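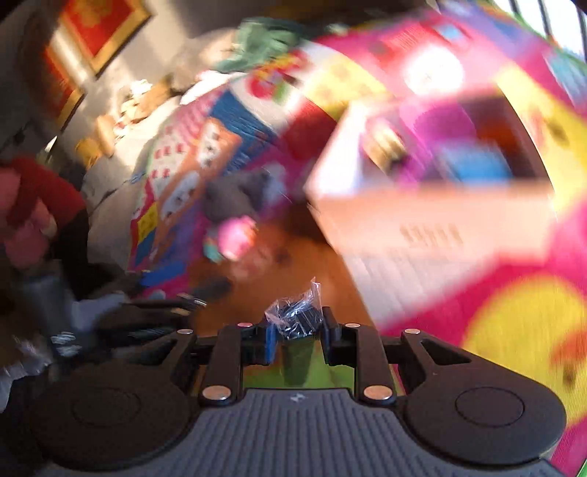

Unit 6 asks whether a machine can do household chores yet, and we start with picking up toys because most people assume it is easy. A dishwasher handles one kind of job in one closed space. Tidying a play mat is different: the objects vary in shape and stiffness, and each needs its own grip. Take the small black item in crinkled clear plastic, held between the two fingertips. The wrapper bends and throws sharp glints, and a depth sensor can misread both. The open cardboard box is a large target, but the machine still has to find its opening and let go at the right moment.

For the Kostcombe exercise, sort your 53 clips by object type before you score anything. Use three types: rigid, soft, wrapped. If a clip fits two, write down both — do not pick one.

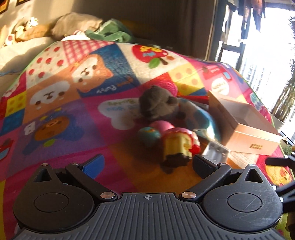 Course notes by the Lumenta teaching group, Herkville
October 24, 2023

Now the approach. The fingers are spread wide with nothing between them, and the nearest toy has a pink rounded top and a red piece sticking out at the side. Where would you grip it? A fuzzy plush farther back would need another answer, and the shiny transparent bag another again. The printed blanket adds its own trouble, with animal faces and fruit that a vision system may take for objects.

In the Vevumau trial the arm made 139 tries and cleared the mat in only a few sessions. So: parts of the chore, yes. The whole chore without help, no.

Read sections 2 and 3 before the lab and bring your scoring sheet.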